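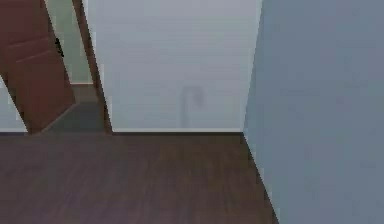 15 Jan 2023

Doors again. I spent the whole morning on doors and I'm going to complain about it in here so that I don't complain to Nathalie, who has heard it all.

It went like this. Ekrem had left a batch of runs going overnight in Skeltenwood, 150 tries at the same errand: get through the door, go to the next room, come back. I made my tea and sat down all hopeful and forty of them had made it. Forty! My gran could do it with a tray in her hands and the cat going round her ankles. Most of the bad ones never got the handle down at all, they just sort of leaned on the door like a drunk at a bus stop, and a good few opened it beautifully and then drove into the trim on the way through.

Ekrem says that's still better than before Christmas and he's right, I looked it up. He is very patient about these things. He thinks we should run 3,000 more with the door starting at different angles, some shut, some ajar, some wide open, and stop fussing over the handle for a week. I said fine, but I want the handle done properly after that, with a bit of stiffness in it, because every handle in my flat sticks and the bathroom one you have to lift first and then push. He wrote "lift first" on his hand.

Rang Mum at lunch. She wanted to know (again) when she can have one to do the hoovering and put the washing away, and I told her the hoovering she can have now, she's had it for years, it's the little round thing she keeps shutting in the cupboard. The washing, no. I tried to explain that you can't put the towels in the airing cupboard if you can't get onto the landing, and she said well leave the doors open then, and you know what, that's what I'd do too if I had one at home! Nathalie had the same idea ages ago and wanted to call it a feature. But people shut doors. Heating's dear, and there are dogs, and teenagers.

Nathalie was over at Clokia in the afternoon, where they want something to fetch stock from the back and tidy the shop floor after closing. She says they were lovely and that they asked for a date four times. She didn't give them one, thank goodness. I do think the shop will come before the house. It's one building and you can prop things open, and there are no socks. Folding, washing up, finding the other shoe, all that I'd put a long way off, and I'd have said the opposite when I started this job.

Watched a few of the good runs before I packed up, just to cheer myself up. There's one where it goes through so neatly I played it to myself five times over.

To do: ask Ekrem about the trim. Buy oil for the bathroom handle. Ring Mum back about the cupboard, she thinks it's broken and I bet it only wants charging.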